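Undgate Hand-Held Gripper Kit, Operator Guide
Section 4: Table Rules and Good Practice

4.1 Who should read this

Everyone who picks up a gripper. If you have already read the Jesberg table rules, read this section as well. The two agree on nearly everything, and where they disagree, Undgate wins on Undgate tables.

These rules cover kitchen tasks on the open table: toast, rice, sauces, plated food. Fixed-arm work is in Section 7. Anything with a blade is in Section 9, and you need a signature before you get that far.

4.2 Before you start

1. Lay out the table from the task card. Place every item on the card and nothing that is missing from it. Your coffee is missing from it.

2. Wipe both square markers on the fingers with a dry cloth. A thumbprint across a marker can spoil a whole run, and you will find out after lunch.

3. Check the screws on both finger pads. Finger-tight means it needs a driver.

4. Open and close the gripper fully 13 times. If it sticks at any point, tag it and take another one.

5. Look at the soft tips. Replace a tip with any split you can catch with a fingernail.

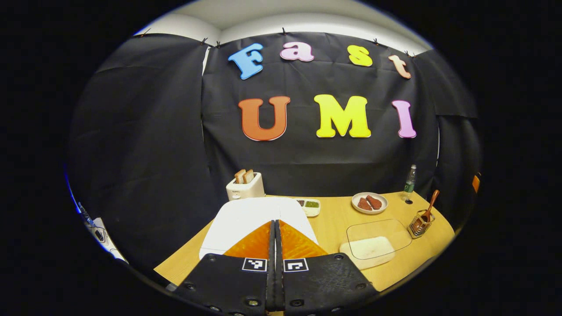
6. Agree on who starts and who calls stop. Two people saying "okay" at the same moment does not count as an agreement.

7. Write the tool number and the task card number in the Powell log. Do this now. The log has 2,377 entries, and the ones filled in from memory are easy to spot.

Note: Card 405 (breakfast table) has been revised twice. Throw away any copy without a revision letter in the corner, including the laminated one everybody likes.

4.3 Heat and power

Caution: Treat every appliance as hot and plugged in until you have checked both for yourself. The soft tips are made for gripping. They make poor oven mitts.

1. Unplug heating appliances for all practice runs. Live heat needs the lead operator at the table.

2. Keep cords off the working side. If a cord has to cross it, tape it down along the full length.

3. Never push a gripper finger into a toaster slot. Take the bread by the part that sticks out. If no part sticks out, stop the run.

4. Keep liquids capped unless the card calls for pouring.
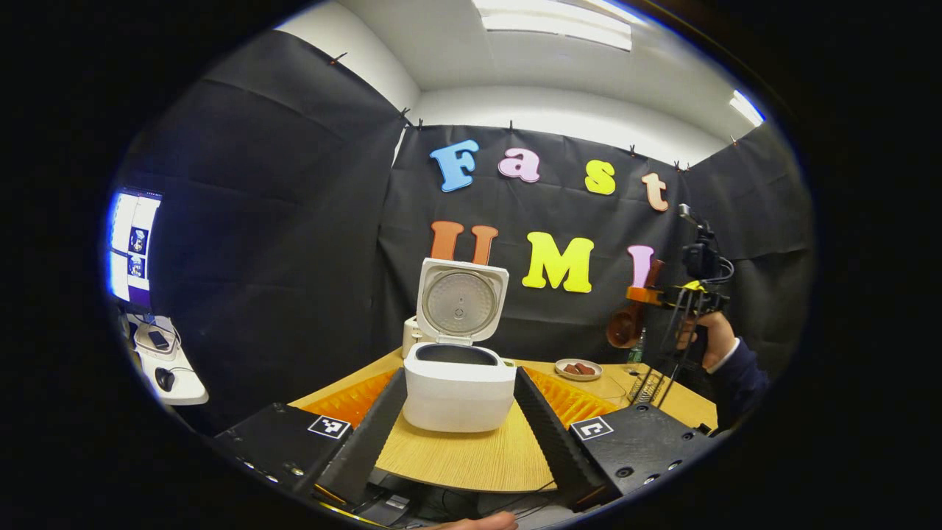 Lids cause more arguments than any other moving part on the table, so the rule is short: one tool moves the lid, and everyone else waits until it has stopped. With a rice cooker, the lid should be fully open and standing upright behind the body before any finger goes near the inner pot. A half-open lid is a closed lid with ambitions. When a second operator is working from the right with a spoon, that person holds back from the cooker until the first operator calls "clear" — out loud, in a normal voice. Nodding is friendly and has no standing under this guide.

4.4 Two operators at one table

1. Stay on your own side. Reaching across needs a call and an answer.

2. Keep your free hand away from the fingers of both tools. Yours will be the hand that gets pinched.

3. Button or roll loose cuffs. Tie back long hair.

4. Leave enough slack in tool cables for a full reach, and route them away from your partner's elbow.

5. If the tools touch, both operators let go of whatever they are holding, as long as it is already resting on something. Otherwise set it down first. Then log the contact, even if it was "barely anything."

4.5 Food

Food used on the table stays food-shaped but stops being food. Do not eat it. This rule was added after Form 489 was filed for the second time in May, and we would like to leave it at two.

Discard perishables at the end of each session. Wash the soft tips in warm water with plain dish soap and let them air dry. Loltosik cleaning spray is for the tabletop only; it clouds the tips.

4.6 When to stop

Stop the run at once if a finger pad shifts, a marker peels, an appliance tips, or either operator says "stop" for any reason. You may ask about the reason afterward. Restart from step 1 of 4.2, screws included.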